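Kornesstead Bench Code

The Kornesstead Bench Code is a set of working rules for tabletop robot cells in which two arms share one work surface. It was drawn up by Torunn Nygård and Kwok-wai Yip and first issued on Tuesday, December 10, 2019. The code has 39 clauses in five parts, and is used mainly in teaching and research laboratories.

Part 1 deals with the table and its surroundings. Floor boundaries are to be marked with tape, and cables are to be kept out of the reach of both arms. Part 2 covers the arms themselves. Each arm is given a home side, and only one may enter the middle of the table at a time unless the task calls for both.

Part 3 sets out how objects are laid out before a run. Trays, bins and tall items are placed first, and small items are added afterwards.
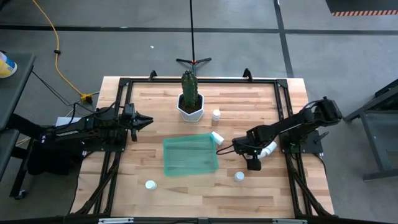
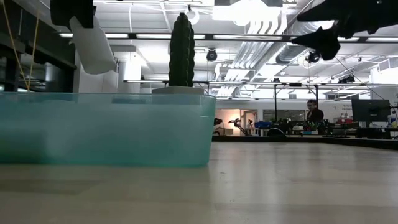 Tall objects receive a clause of their own. Anything that stands higher than the resting position of a gripper must be entered in the cell's layout sheet, and the planned path must pass round it - never over it. The clause was added at the request of the Gelberg workshop, which had kept a log of 2,475 runs.

Part 4 concerns people. Staff may work elsewhere in the room while a cell is running, but must not reach across the table until both arms have been stopped. Part 5 covers records, and requires a full inspection of grippers and cabling after every 1,000 runs.

The Cokow revision changed the wording of Part 2 and left the numbering as it was. A commentary by Gündoğdu is usually bound with the text.

See also: Collaborative robot; Risk assessment; Workcell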